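Skestent School of Engineering
Module 74: Automation in Everyday Settings
Handout 4: Notes for the laboratory open day

1. Purpose of the visit

The open day at the Clovalness laboratory takes place on Thursday and forms part of the assessed work for this module. Students should read these notes beforehand and bring a copy with them. The morning is given to a talk on safe working near moving arms. The demonstration follows in Room 103.

2. The table-laying task

The demonstration concerns the handling of ordinary tableware. Chopsticks are long, thin and light, and they roll when touched off centre. A gripper that closes well on a cup may fail on a chopstick, and the angle at which it is held matters as much as the force applied. 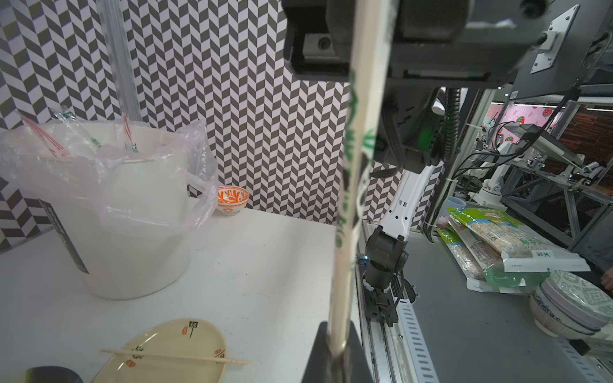
Students are asked to consider how the position of the fingers along the stick affects the movement of the free end. A small turn at the wrist produces a large movement at the tip. Kassab's worksheet sets out the geometry for a straight rod held at one end, and question 2 should be attempted before the visit.

Placing is a separate matter from grasping. The stick must be lowered across a plate with a raised rim, so that it touches at one point before it settles. Plates differ in size and decoration, and printed characters or patterns can confuse a system that looks for edges. Clear plastic raises a further difficulty - the camera sees both the object and whatever lies behind it.
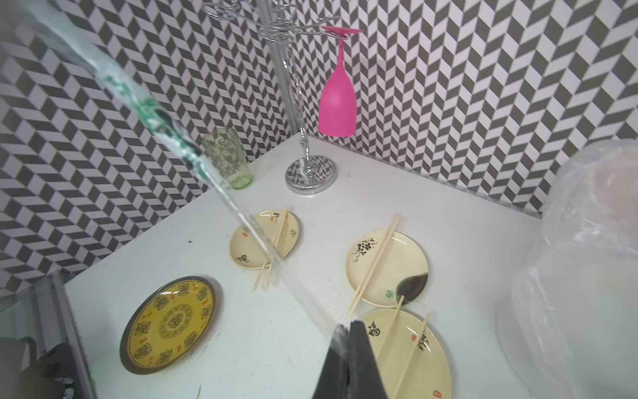 3. Conduct in the laboratory

Visitors must remain behind the marked line while any arm is powered. Bags and coats are to be left in the lockers. Questions may be put to the operator between runs, but not during them. Photography is permitted without flash.

4. Written work

Each student will submit a short report on one grasp and one placement. The report should state what was observed, and keep this apart from any opinion on the cause. Sketches are welcome - they need not be to scale. The chapter on contact and friction in the Savov reader is the recommended background, and copies are held in the library at shelf mark 3391.

Reports are to be handed in at the start of the next seminar.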